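Korwood Household Goods Exchange
Frequently Asked Questions
Last updated April 2020

What is the exchange?

The exchange collects used furniture and household items in good condition and passes them on to people setting up a home. Most of our members are moving into a first apartment, moving after a separation, or starting over after a fire or flood. You do not have to give us a reason for coming.

Who can become a member?

Anyone who lives in Korwood or the Brorkitz Road area and is at least 18. Bring one piece of mail with your name and address on it. If you are between addresses, a letter from a shelter, school or clinic will do.

Does it cost anything?

Membership is free. Small items are free. For large furniture we ask for a delivery fee if you need us to bring it, and the fee depends on distance. If you can't pay it, tell the desk when you book and it will be waived. 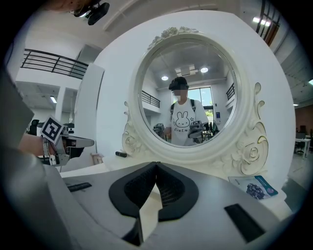
Korwood Household Goods Exchange | Furniture and Furnishings Team

What kinds of furniture do you take?

Tables, chairs, dressers, bookcases, bed frames, nightstands, desks, mirrors and lamps. Drawers have to open and close. Chairs have to hold an adult. Scratches and worn finish are fine.

We take sofas and armchairs if they are free of tears, stains, smoke and pet hair. Please send two photos by email before loading one into a truck. We turn away more sofas than any other item, and it's a long drive back with one.

What don't you take?

Mattresses, cribs, car seats, large appliances, tube televisions, exercise machines, pianos and anything with a recall notice. We also can't take particle board furniture that has gotten wet and swollen. The county transfer station accepts most of these.

How should I prepare a donation?

Wipe it down and empty all the drawers. Tape hardware in a bag to the piece it belongs to. If you took a bed apart, tie the rails together and label them. Mirrors and picture glass should be wrapped in a blanket or cardboard and carried upright. Leave the blanket with us if you can spare it.

Can you pick up from my home?

Yes, for three or more large pieces. We need a clear path to the door and we don't carry down more than two flights of stairs. Pickups are booked through Skemeo, the scheduling page linked from our main menu. If you don't use the internet, call the desk and we will enter it for you.

Are pickups and visits running now?

Both are on hold. We expect to start again in June, with visits by appointment. Bookings made before the closure are still in the system and will be moved to a new slot in the same order. Please don't leave items outside the building. We can't bring them in, and rain ruins them. 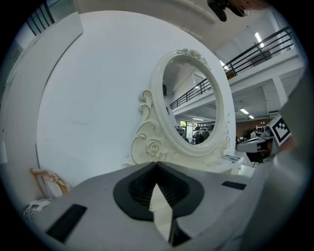
Once we reopen, donors with a booking will get a call two days ahead to confirm the list of items. If something on the list has been sold or given away in the meantime, just say so on the call. Adding a piece is usually fine too, as long as it fits in the truck.

How much can a member take?

One visit every three months, up to four large pieces and two boxes of small items. A household of five or more can take six large pieces. Kitchen starter boxes count as small items.

Can I return something?

Within two weeks, yes, if it doesn't fit or has a fault we missed. Bring it back yourself or ask for it to be collected the next time the truck is on your side of town.

How many people use the exchange?

Last year we served 762 households and gave out 2,455 pieces of furniture. Another 1,179 boxes of kitchenware and linens went out in the same period.

Can I get a receipt for taxes?

Yes. Ask at the time of donation. The receipt lists the items, and you set the value yourself.

Where are you?

In the old Ikonen warehouse, rear entrance. The front doors are locked all year. Trucks should use the gravel lane and back up to the second bay.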